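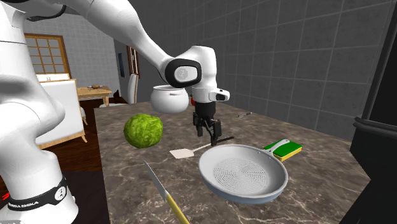
シミュのキッチン作業、刃物の扱いルールどうしてます?

投稿者:nukadoko_arm
うちのチームでDraltowっていう社内のキッチンシーン集を使ってるんですが、この火曜のレビューで揉めまして。フライ返しをつかむタスクなのに、同じ台に包丁が出しっぱなしなのはアリかナシか、という話です。
私はナシ派です。実機のほうの手順書には「タスクに使わない刃物は作業範囲に置かない」ってちゃんと書いてあるんですよ。シミュだけ別ルールにすると、実機に移すときに絶対誰かがそのままの配置で並べちゃうと思うんですよね〜。
みなさんのところの決まりを教えてください!

投稿者:kanten34
シミュならアリでしょ。誰も指切らないんだし。
むしろ包丁もキャベツも鍋も置いてある台でフライ返しだけ取れる、っていうのを見たいんじゃないの? きれいに片付けた台でしか動かない方策を実機に持ってこられるほうが私は怖い。

投稿者:nukadoko_arm
>kanten34さん
散らかし自体は賛成なんです! 刃物だけ別枠にしたいって話で。おたまとかスポンジならいくらあってもいいです。

投稿者:hashioki
うちはKanamarで回してて、配置チェックのルールが全部で12項目あります。刃物関係はそのうち2つだけ。
・刃のある物はシーンの設定ファイルに「hazard」の札を付ける
・札の付いた物に腕か指が触れたら、タスクが成功していてもその回は不合格
置くのは禁止してないです。禁止にすると、よける練習も評価もできなくなるので。

投稿者:kanten34
それいいな。触れたら不合格、うちもほしい。

投稿者:mizu_yokan
横から失礼します。刃物より気になるのが柄のほうなんですけど……。
フライパンの柄の先がスポンジに乗っかってる配置、これ物理的に大丈夫ですか? 前にParryの環境で似たような置き方をしたら、リセットのたびにフライパンがぷるぷる震えて、6回やって2回は向きが変わってました(泣)
あとフライ返しの柄がフライパンの奥に回り込んでるので、つかんだあと横に引くとフライパンに当てそう。うちなら「つかむ対象の柄は他の物と重ねない」で差し戻しです。

投稿者:nukadoko_arm
うわ、そこは誰も突っ込んでなかったです。包丁の話で時間切れになったので……。重なりの項目、手順書にないです。足します。

投稿者:kanten34
重なり禁止は反対だなあ。家の台所なんて重なってるのが普通だよ。差し戻しじゃなくて難度の札を付けて、結果を別集計にすればよくない? 震えるのは初期配置の干渉の問題で、重なりとは別。静定するまで待ってから開始、ってルールで片付くと思う。

投稿者:mizu_yokan
静定待ちは入れてました。それでも震えたんです。スポンジが軟らかい設定だったせいかもしれないけど、切り分けはできてないです。難度の札は賛成です、それなら差し戻さなくてもいいかな。

投稿者:drusex_yametai
Drusexのシーンを引き継いだ者です。一個だけ言わせてください。
ルールを増やすのはいいんですけど、例外を認めた理由を設定ファイルの横に書いておいてほしいです! 「包丁あり、意図的」の一行でいいので。それがないと後から来た人間は、わざとなのか消し忘れなのか分からないんですよ。私は消し忘れだと思って全部消して怒られました。

投稿者:hashioki
>drusex_yametaiさん
わかります……。うちは理由欄が空だとチェックが通らないようにしました。みんな最初は「なし」って書いてましたけど。

投稿者:nukadoko_arm
ありがとうございます! とりあえず次のレビューに出す案です。
・シミュでは刃物を置いてよい。ただし札と理由欄は必須
・刃物に触れた回は不合格
・つかむ対象の柄が他の物と重なる場合は難度の札、集計は別
・静定を確認してから開始
・実機の手順書は今のまま(使わない刃物は置かない)
配置を実機に移すときは札付きの物を外した版を必ず作る、も入れたいんですが、これ自動でやってる方います?

投稿者:kanten34
書き出しのときに札で弾くだけならすぐ書けるよ。ただ、包丁を抜いたあとの台でもう一回シミュを通してから実機に行ってね。配置が変わったら別シーン扱い、これはうちでは絶対。

投稿者:hashioki
うちも書き出しで弾いてます。抜いた物の一覧がログに残るようにしておくと、レビューのとき楽ですよ。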